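Home Blog Projects About Contact Older posts

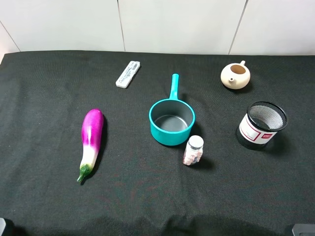 My job title has the word "learning" in it, and for most of October the one doing the learning was me. I've been collecting demonstrations for a pick-and-place model, the kind where a person drives the arms by hand over and over until there's enough of it for the network to chew on. People picture big clever algorithms when I tell them this. What I do all day is put a teal saucepan and a lidless teapot on a black cloth, drive the arms, reset, and do it again. I love it more than I should!

We're a small group. Joaquín Pereyra wrote the recording software, which we call Clokdale for reasons that go back to a typo in a config file. Celeste Carrasco trains the models and sends back notes like "grasps too confident" (thanks, Celeste). Uriel Tapia and I do the driving, in shifts, mostly mornings, with the lab radio on low and a kettle that takes forever.

So, the count. When I sat down to write this we were at 1896 episodes on disk, and 584 of those are mine. Uriel has most of the rest, and he'd like you to know that. An episode is one task from start to finish: arms begin at rest, the instruction gets read out, you do the thing, arms go back to rest, save. If you drop something halfway and pick it up again, we keep it and tag it. If you drop something and it rolls off the table, we toss it and go hunting under the bench.

I used to think the drops were garbage. Celeste talked me out of that over lunch. Her point was that if the model only ever sees clean grabs, then the first time its fingers slip it has no idea what to do next, and it just sort of mimes the rest of the task with empty fingers. We had a model back in the spring that did exactly this. It carried nothing across the table, very gracefully, and set nothing down in the right spot. So now we keep the fumbles, and I've stopped swearing quite so much when I make one (the audio isn't recorded, thank goodness).

The thing that ate most of my month was layouts. We run six objects at a time, and between episodes you move things. Sounds easy, right? Try it for a morning. I had a habit, and I didn't know I had it until Joaquín plotted the start positions and showed me a nice fat blob where I'd been setting the same object down every single time. My hand just likes that spot. Uriel has a blob too, in a different place, and when you put the two plots next to each other you can tell whose shift it was without looking at the file names.

The fix was a list of random positions printed by a script, and a rule that you follow the list even when it feels dumb. Sometimes it puts two things practically touching. My instinct was always to nudge them apart and make it tidy, and I had to train that out of myself. Close pairs are where the grasps go wrong, so those are the ones we're short on.

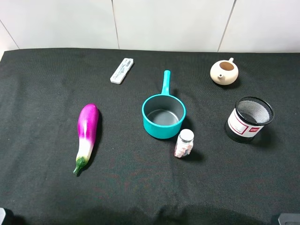

Six objects on the cloth, with the little bottle tucked right up against the saucepan.

Bottles are my nemesis, by the way. A small upright thing with a cap on it is a tippy thing, and if a finger comes in a hair too low, over it goes. Uriel comes in from straight above, slow as honey. I come in at an angle because I'm impatient. We argued over which of us was doing it right until Celeste told us both to knock it off, she wants both. Two ways of doing a job is fine as long as each one is done on purpose. What hurts the model is when somebody starts one way, changes their mind, and hovers. I'm a hoverer. I'm working on it.

Pen holders are sneaky too. You can take one by the rim or around the body, and the rim grab looks great right up until you have to set it down and the whole cup swings. I've started going around the body unless the instruction says otherwise.

Then there's the instructions themselves. Joaquín's first batch was all "pick up the eggplant," "pick up the pan," very stiff. Facundo Alarcón came by one afternoon, read a page of them out loud in a robot voice, and offered to rewrite the lot. Now we get "move the purple thing next to the teapot" and "put the eggplant in the pot," and I have to decide on the spot whether he means the saucepan or the teapot. (He means the saucepan. I asked.) It slows me down, but people do talk like that, so I guess the model had better get used to it.

Next up is swapping in a new set of objects, and Celeste wants some soft stuff in there. Uriel has volunteered a sock. I've asked for a clean one. If anybody reading this does the same kind of work and has a good trick for keeping your wrists from aching by noon, please leave it in the comments, I'll try anything at this point.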